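Nachtdienst, Kasse drei

22. August 2025

Wer wissen will, wie es um eine Kleinstadt steht, soll sich abends um halb elf vor die Notdienstklappe einer Apotheke stellen. Ich habe das in der vergangenen Woche getan, unfreiwillig, mit einem Rezept für Ohrentropfen und einem Kind auf dem Arm, das der Straße mitteilte, was es von Mittelohrentzündungen hält.

Vor mir standen zwei Leute. Der erste wollte Nasenspray, denn das alte war leer, und zwar, wie er ausführte, seit Montag früh im Grunde schon so gut wie leer. Die zweite wollte wissen, ob man Sonnencreme vom vorletzten Sommer noch nehmen könne. Beide zahlten die Notdienstgebühr, ohne zu murren. Ich habe gemurrt, aber leise.

Hinter der Klappe saß Asanka Patwary, den hier im Viertel alle kennen, weil er seit Jahren in der Joly-Apotheke arbeitet und sich Dinge merkt, die man ihm nie erzählt zu haben glaubt. Er fragte nach dem Gewicht des Kindes, nach der letzten Dosis Fiebersaft und danach, ob mein Schwiegervater seine Tabletten jetzt endlich morgens nehme. (Tut er nicht.) Die Tropfen waren nicht da. Ein gleichwertiges Präparat war da, aber die Kasse des Kindes hat nur mit dem Hersteller des fehlenden einen Vertrag. Also tippte er, druckte, stempelte, schrieb etwas von Hand auf das Rezept, stempelte noch einmal und schob mir die Packung durch.

Dauer des Vorgangs: lang genug, dass das Kind einschlief.

Ich bin danach ein paarmal bei Tageslicht hingegangen, weil ich wissen wollte, wie so ein Betrieb eigentlich funktioniert. Patwary hat mir zwischen zwei Kundinnen ein Blatt gezeigt, auf dem er die Nichtlieferbaren mitschreibt. Im ersten Halbjahr waren es 3038 Fälle, in denen etwas Bestelltes nicht kam und ersetzt, gestückelt oder vertröstet werden musste. Er führt die Liste mit Bleistift. Der Großhändler, Kesoner, schickt dazu jeden Morgen eine Mail mit dem Betreff »Verfügbarkeit verbessert«, und die druckt er aus, wegen der Rückseite. Da passt die Liste drauf. 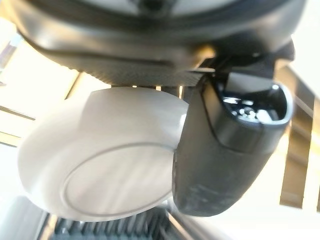 Warum schließen dann so viele Apotheken, wenn doch offenbar den ganzen Tag jemand am Tresen steht? Am Tresen wird eben vor allem gearbeitet und wenig verdient: Das Fixum pro verschreibungspflichtiger Packung bleibt dasselbe, ob die Beratung eine Minute braucht oder eine halbe Stunde samt Anruf beim Arzt.

In Cidthorpe, dem Neubaugebiet mit dem Namen, den sich ein Investor beim Golfen ausgedacht haben muss, wohnen inzwischen 3774 Menschen. Eine Apotheke gibt es dort nicht. Im Prospekt war eine eingezeichnet, mit Baum davor. Der Baum ist gekommen. In die Ladenfläche zog ein Studio für Wimpernverlängerung, gegen das ich nichts habe, das aber bei Mittelohrentzündung an Grenzen stößt.

Man fährt von dort also fünf Kilometer in die Joly oder bestellt bei Sudent. Sudent ist ein Versand mit einer App, die mich duzt. Ich habe es ausprobiert, der Gerechtigkeit halber. Bestellt habe ich Kochsalzlösung und Pflaster, bekommen habe ich die Pflaster, einen Rabattcode für Kollagenpulver und die Frage, wie mir mein Erlebnis gefallen habe. Die Kochsalzlösung kam drei Tage später in einem eigenen Karton, in dem auch ein mittelgroßer Hund bequem hätte reisen können.

Ich will das nicht verklären. In der Joly zieht es, die Nummernanzeige steht seit Ostern auf der Drei, und die Waage neben der Tür wiegt jeden Menschen zwei Kilo zu schwer. Darauf bestehe ich. Es gibt dort auch eine Dame mit Brille an der Kette, die Diskretion so versteht, dass sie das Wort »Hämorrhoiden« eine Spur langsamer ausspricht.

Im September soll nun der Notdienst neu eingeteilt werden. Größere Bezirke, weniger Dienste pro Apotheke, längere Wege für uns. Patwary freut sich auf ein paar Nächte im eigenen Bett, und ich gönne ihm jede einzelne. Ich habe mir trotzdem schon mal angesehen, wohin ich künftig nachts mit einem brüllenden Kind fahren müsste. Es ist ein Gewerbegebiet hinter der Autobahn — mit sehr vielen Parkplätzen.

Die Ohren sind übrigens wieder gut. Jetzt hat der Schwiegervater was am Knie.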